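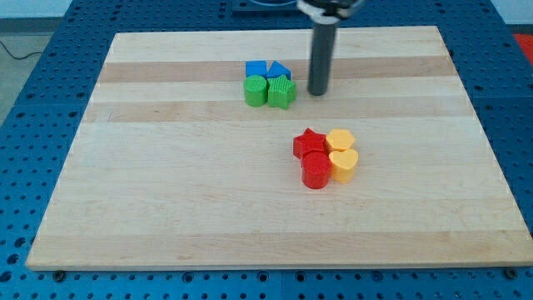
Euan Matheson has been making shape blocks for sorting sets at the Grelberg workshop in Cairns for 10 years. The range covers squares, triangles, cylinders, stars, pentagons and hearts, and he says the star takes up more of his time than the rest put together.

"A cylinder is easy. It has no inside corners," he said. "A star has five of them, and if the points are too sharp they chip. If you round them too much, it starts to read as a flower."

Color is kept separate from shape. A red star and a green star come from the same pattern, so a set can be sorted either way. Matheson prefers to lay blocks out in tight groups of four when he checks a batch, two and two, with the sides touching. "Gaps hide errors. Push a heart up against a pentagon and you see at once if one of them sits tall."

He does the checking on a plain board. Strong grain is acceptable as long as the surface is flat - he rejects boards that rock by more than a sheet of paper. A patterned cloth, which the workshop used until last September, made the edges hard to judge.

The current run is 900 blocks, of which 49 were set aside at first check. Most of those were hearts. "The notch between the lobes is the problem. It fills in," he said. The pattern has been recut and the notch made slightly deeper.

Asked about new shapes, Matheson said a crescent had been tried and dropped. It would not stand on its edge. An oval is next, under the working name Tadent, and samples are due on 25th February.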